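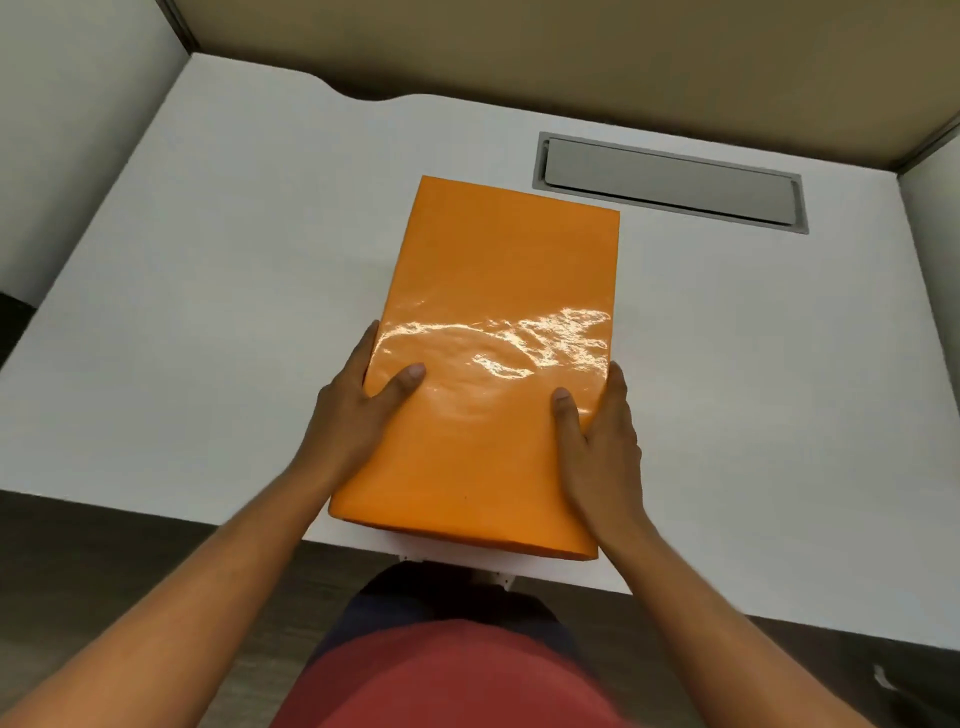
**Bakodside Residents' Association: minutes of the April meeting**

Held in the ground floor room at Derkach House, 7:00 p.m.

Chair: Ruan Coetzee. Apologies were received from two members. Enough members were present to hold votes.

**1. Minutes of the last meeting**

Approved with one correction. Under item 4, "Tulow Street" should read "Tulow Lane."

**2. Matters arising**

The broken latch on the north gate has been replaced. The bill has not come in yet.

The letter to the city about the storm drain on Tulow Lane was sent. A reply came from the streets department saying the drain is on the list for cleaning but giving no month. The chair will write again before the next meeting and ask for one.

The missing bench slat is still missing. Carried over.

**3. Parking on Oser Road**

This took up most of the evening. Residents on the east side report that cars are being left overnight across the end of the footpath, and that strollers and wheelchairs have to go out into the road to get past. A resident from the west side said the same thing happens there on school mornings but clears by 9:00.

Three options were discussed:

- Ask the city to paint the curb at both ends of the footpath.
- Put up posts at our own cost.
- Send a notice to every household and wait to see if things improve.

Several people were against posts. The fire lane comes in at that corner, and the quote obtained last year did not include removing old asphalt. One member felt a notice would be ignored, as the last one was. Another pointed out that the last one went out in the middle of summer, when many people were away.

Agreed to do the first and third together. The notice will go to all 176 households and will be kept to one page. Vote: 20 in favor, two against.

**4. Water charges**

The shared meter for the garden plots shows a rise over the winter, when the plots should have been using very little. The bill for the quarter was $322. A leak is suspected near the standpipe by the compost bins, where the ground has been soft since February.

A plumber will be asked to look at it. The chair may approve a repair without calling a meeting if it costs no more than the quarterly bill. Anything over that comes back here. Until then the standpipe will be turned off at night, and plot holders are asked to check that the hoses are closed when they leave.

A question was asked about whether plot fees would go up. No change this year.

**5. Spring cleanup**

Start time moved from 8:00 to 9:30 a.m. after complaints last year about noise from the leaf blowers. Bags and gloves will be provided. Please bring your own rakes, with your name on the handle. Two rakes from last fall are still in the shed and will be given away if they are not claimed.

Paint cans and batteries will not be taken. The dumpster company refused the whole load last time because of one car battery.

**6. Use of the ground floor room**

The dance class has asked for a second evening. Agreed on a trial until the end of June, provided the chairs are stacked afterward and the heat is turned down. The key code will be changed and the new one given to those with a booking.

**7. Other business**

The streetlight outside number 20 is flickering again. To be reported to the power company by the resident at that address, who has the pole number.

A member asked that minutes be posted on the noticeboard as well as emailed. Agreed.

Meeting closed at 8:50 p.m.

**Actions**

- Second letter about the storm drain: R. Coetzee
- Curb painting request to the city: R. Coetzee
- Draft of parking notice: secretary, for comment by email
- Plumber for standpipe: garden plots group
- Bench slat: still open, no one assigned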